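Bedroom sort-out, the Portela flat
By Branwen Ifans
Posted Thursday
26 shares | 11 comments

I've been promising you the bedroom gallery since April, so grab a cuppa. Everything in this flat that didn't have a home got dumped on the bed (you know how it goes!) and I spent 3 hours finding it one — with a break for toast. My favourite colour for a bedroom is still grey, and I won't be talked out of it.

A few of you asked how I decide what stays. I do the mattress first, top to bottom, and nothing goes on the floor. If it's on the floor I'll step over it for 6 weeks, I know myself. Folding comes next, then the boxes, and the little stuff goes in the bedside drawer, which I then pretend is tidy.

The headboard is staying put, by the way. I did think about swapping it for a timber one from Kendora, but it's so comfy to lean on with a book.

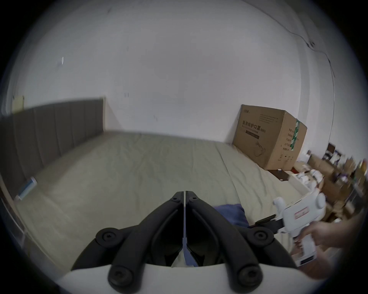 Grey headboard, beige-grey sheet, the big N95 mask box up against the wall and that dark blue cloth still in a crumple.

The box is going up on top of the wardrobe, and the sheet's getting a proper iron before Mum visits. Hallway cupboard next — wish me luck!

Recent galleries
Brorkden laundry nook
A pantry in Cavgate
Linen cupboard, before and after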